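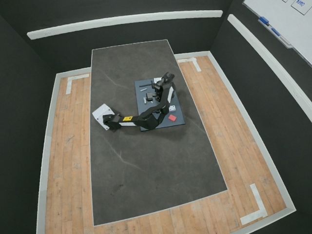
The arm over the work board in the simulated room, seen from the overhead room view.

Womiso Board Demonstrations

Womiso is a set of teleoperated demonstrations recorded in simulation. A person drives a single robot arm through short tabletop tasks on a blue-gray work board, and the simulator logs the commands, the state of the arm and the state of the loose parts. The set was recorded by the manipulation group at Stetomwood and is meant for training and testing imitation learning policies.

Version: 1.2
Released: 10 April 2019
Maintainer: Rima Hijazi
Operator training and episode review: Birdie Nakamura

Contents

The release holds 2722 episodes. Each episode is one attempt at one task by one operator, from the start signal to the stop signal. There are 5 tasks, and every episode belongs to exactly one of them. Failed attempts are included and labeled. If you only want successful ones, filter on the outcome field.

Of the total, 76 episodes are practice runs from operator training. They sit in their own folder and are left out of the default split. We kept them in the download after two groups asked for examples of unskilled driving.

Tasks

push_red: Push the red block to a target position on the board without lifting it. The target is drawn fresh for each episode and is written to the episode header.

lift_red: Grasp the red block, raise it clear of the board, hold it for two seconds and set it down anywhere on the board.

place_white: Pick up the small white block with the dark dots and set it down beside the red block. Either side is accepted. Contact between the blocks is fine as long as the red one moves less than 10 mm.

align_bars: Turn the two light gray bars until they are parallel. The operator chooses which one to move first. This is the slowest task and has the highest failure rate.

clear_corner: Move anything lying in the lower right quarter of the board to the left half. How many parts that involves depends on the starting layout.

Scene

The room is fully simulated. It has a plank floor, dark walls, a long tabletop and a whiteboard on the right wall. The arm's mounting plate sits at an angle at the left side of the tabletop. The rotation is deliberate and is the same in all episodes. Do not assume that the base axes line up with the tabletop edges; use the transform in scene/base.json.

The white tape corners on the floor are part of the room model and have no collision shape. The same goes for the wall rails, the whiteboard and the things on its tray. They are drawn in the room view and ignored by the physics.

Board position is jittered slightly between episodes, and the parts are placed by a sampler with a minimum spacing. Layouts that left a part out of reach were rejected before recording, so the distribution of start positions is not uniform over the board. It thins out toward the far corners.

How the demonstrations were recorded

Operators sat at a desk with a six-axis hand controller and two monitors. The left monitor showed the room view and the right one showed a close view of the board that the operator could orbit. Only the room view is included in the release, because the close view differed from person to person.

The hand controller moves the gripper target, and an inverse kinematics solver turns that into joint commands. A foot pedal works as a clutch. With the pedal up, the controller can be moved freely and the arm holds its position. You will find stretches of zero motion in the logs where this happens. They are marked in the clutch channel, and we recommend dropping them for most kinds of training.

Gripper opening is set by the trigger and is continuous. Several operators used it like a switch anyway, fully open or fully closed, which shows up clearly if you plot the values.

Operators were told to finish the task at a comfortable pace. They were not told how to approach a part or which way to turn the wrist. For align_bars in particular you will see at least two separate strategies: grasping a bar and rotating the wrist, or nudging one end with closed fingers. Policies that average over the two tend to do neither well, so you may want to split that task by strategy. The labels file has a strategy column that Birdie filled in by watching replays. It is blank where she could not decide.

Files

episodes/ One file per episode, HDF5, named by task and running number.
practice/ Training runs, same layout.
video/ Room view, one MP4 per episode.
scene/ Room, arm and board models, plus base.json.
labels.csv Task, operator code, outcome, strategy, reviewer notes.
splits/ Default train and test lists.
tools/ Replay viewer and a small loader in Python 3.

Channels in each episode file

joint_pos: measured joint angles, radians
joint_cmd: commanded joint angles, radians
grip: gripper opening, 0 closed to 1 open
target: gripper target pose in the base frame
clutch: 1 when the pedal is up
parts: pose of every loose part in the board frame
t: simulator time, seconds

All channels are logged at 50 Hz. Video is 25 frames per second, so every second log row has a matching video frame. Quaternions are stored w first. Version 1.0 had them w last in the parts channel only. If you have scripts from that version, check them.

Replaying an episode

Install the requirements in tools/requirements.txt, then run:

python tools/replay.py episodes/lift_red_0014.h5

Add the option for commands instead of states (see the help text) to drive the physics from joint_cmd. Results will drift a little from the recorded parts channel on contact-heavy episodes. We have seen push_red end up to 4 mm away from the log after a command replay.

Known problems

Some 2700 episodes have video. The rest were recorded on a day when the encoder was not running, and their video column in labels.csv reads "none". The logs for them are complete.

In a few place_white episodes the white block sinks slightly into the board after release. This is a contact bug in the simulator and was fixed before the October recordings.

The arm often covers part of the board in the room view. The forearm and gripper can hide a part for most of an episode, so do not rely on video alone for part positions.

One operator is left-handed and drove with the controller on the left side of the desk. The operator code is L3.

Transfer to hardware

We have not tested policies trained on this set on a real arm. The Omumcombe lab is building a physical copy of the board, and its measurements will be added to scene/ when we receive them.

License and contact

Free for research and teaching. For other uses, write to Rima Hijazi at the Stetomwood manipulation group. Please report bad labels with the episode name and the simulator time where the problem starts.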